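Curtain right behind the worktop – how do you keep the hem clean?

Skimia Home Forum > Kitchens > Small kitchens
November 2023

mopandbucket
Hi all, new-ish here. My kitchen worktop runs right up to a grey curtain, and the hem comes down to the back of it. I like the look, it softens the room no end, but I'm forever worrying about splashes when I'm chopping or pouring. Do I shorten it, swap it for a blind, or just wash it more? I rent, so no drilling please.

teatowel_tess
Blind. Fabric near food is asking for trouble. I had curtains at my old place and the bottom edge was yellow by October.

mopandbucket
Oh but I hate blinds! All those slats to wipe. What I've been doing is keeping anything messy on a tray – mine's a pale yellow Taiji Bear one with a winking bear in the corner – and the chopping board goes nearer the front. Bit of a faff but it's how I've got it at the moment. 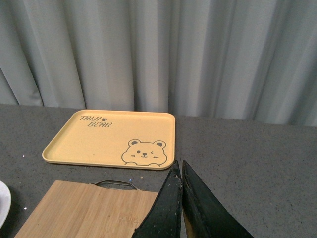 Chang-ho Song
I'd leave the curtain up and take the hem up by 3 cm, myself. Iron-on tape will do it and you can peel it off when you move out. Mine has been like that for ages and it goes through the machine at 30 with no bother.

teatowel_tess
Iron-on tape comes undone in the wash though? Mine did, twice.

Chang-ho Song
Did you use a damp cloth over it when you pressed it? Makes a big difference. I got mine from Riminik, 8 metres on the roll, and I've still got most of it.

Erasto Lyimo
Going against the grain, I wouldn't touch the length. A gap at the bottom would annoy me more than the odd splash. Wash it once a month and dry it on the rail so the folds drop out by themselves. The tray sounds sensible, mind – I do all my tea making on one.

teatowel_tess
Once a month! Life's too short. Still saying blind.

mopandbucket
Ha, right, I'm going to pin it up for a week before I commit to any tape. Erasto, do you hang yours back up straight from the spin or let it drip a bit first?

Erasto Lyimo
Straight from the spin, with an old towel along the worktop underneath.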